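3.2 Materials and packing task

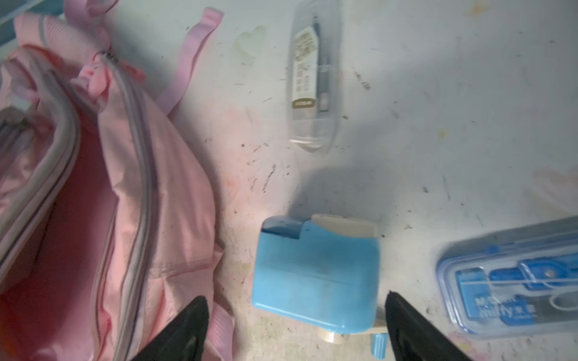 Bag choice first. We wanted something a second or third grader would really carry, so a child's backpack with one main compartment and an outer pocket, zippers on both. Adult bags were tried in March and dropped. Too deep, and items vanished to the bottom, which made packing order hard to score afterwards. The pink bag (Figure 3) was used for all sessions at the Brerkstead site. At Dritberg a second bag of the same size, different color.

Items were ordinary school things. The set was drawn from the parent survey reported in Section 2 (1164 returned forms) and cut down by Abbasi and Paracha to what families named most often. Soft items went out early, since a sweater can be squashed into any gap and tells us little about planning. What stayed was mostly rigid: pencil sharpener, cases, boxes, a ruler. The sharpener turned out to be the awkward one. It is boxy, it has a crank, and it doesn't lie flat against a book the way a case does. Children in the pilot tended to leave it for last and then had to take something else back out.

Start position. Bag on its side on the table, main compartment unzipped, lining showing. Upright was no good, the bag slumped when empty and half the pilot trials began with a child just trying to hold it open. Straps were left where they fell. We did not tape them down, altough one reviewer of the pilot report suggested it.

Instruction was read aloud from a card, same wording at both sites: "Please pack everything so the bag can close." No order given. No time limit, but a trial was stopped after 200 seconds without a new item going in. Closing the zipper was scored seperately from packing.

Coding was done by Baloch and Virk, working apart. Three measures: order of items, number of removals, final placement (main compartment or outer pocket). They disagreed on 29 trials, nearly all about whether a shifted item counts as removed. Rule adopted after that: out past the zipper line = removed, anything less = shifted. Dalen settled the rest.

Figure 3. Backpack and pencil sharpener, Brerkstead set. Bag on its side, main compartment open.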